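Yolanda Villanueva y las gallinas que nadie quería

Llego tarde, ella ya tiene el café hecho. Domingo, las ocho de la mañana, un frío que pela. Yolanda Villanueva lleva tres años vendiendo huevos en Zonham y todavía no se cree lo de la lista de espera. «Empecé con 11 gallinas, todas viejas, de descarte. Me dijeron que para caldo. Pues mira.»

Ahora son 100. Las cuenta cada noche, al cerrar. «Si salen 99 no ceno.»

Antes trabajaba en Celon, en contabilidad. Catorce años. Habla poco de eso. «Buena gente, mala silla.» Se fue un octubre, sin plan, con una finca heredada de una tía y un tejado que goteaba. El primer invierno lo pasó aprendiendo a base de sustos: el zorro, la humedad, un pienso que no les gustaba y que tuvo que regalar.

¿Y la muda? «Uf. La primera vez pensé que se morían todas. Plumas por todos lados, cero huevos, yo llorando. Llamé a Libor a las once de la noche.»

Libor es Libor Kopecký, el vecino de la finca de abajo, que tuvo gallinas toda la vida y ahora solo tiene opiniones. Se suma a la charla a mitad, sin quitarse la gorra. «Le dije que se fuera a dormir. La gallina descansa en otoño, y ya esta. La gente quiere huevos todo el año como quiere tomates en enero.»

Discuten un rato sobre poner luz artificial en el gallinero. Él, en contra. Ella la probó un mes y la quitó. «Ponían más, sí. Pero las veía raras, nerviosas. Prefiero avisar a los clientes y que esperen.»

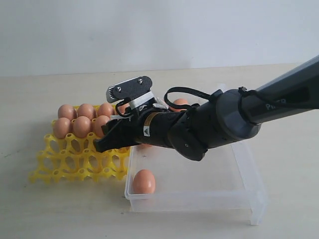
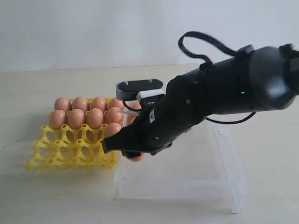 La huevera de plástico amarillo, sobre la mesa.

Los clientes esperan. Dos panaderías, el bar Brokstead, un montón de casas particulares. Reparte los viernes con una furgoneta que huele a paja y a gasoil. El precio lo subió una vez, con carta explicativa y todo. «Me contestaron tres. Los tres para decirme que ya era hora.»

Le pregunto si lavar o no lavar el huevo, que es lo que siempre me preguntan a mí. «No se lava. Si está sucio el problema es el nido, hay que cambiar la paja mas a menudo.» Libor asiente, por una vez.

Lo que peor lleva es el papeleo. El registro, los marcados, una inspección que se aplazó dos veces. Una distribuidora, Oosthuizen, le ofreció quedarse con toda la producción y llevarle también los papeles. Se lo pensó una semana. «Tenía que llegar a 600 gallinas. ¿Y yo dónde meto 600? ¿Y quién las cuenta?»

Se le enfría el café. Fuera ya hay jaleo, quieren salir. Se pone las botas, me presta otras, dos números más grandes, y vamos.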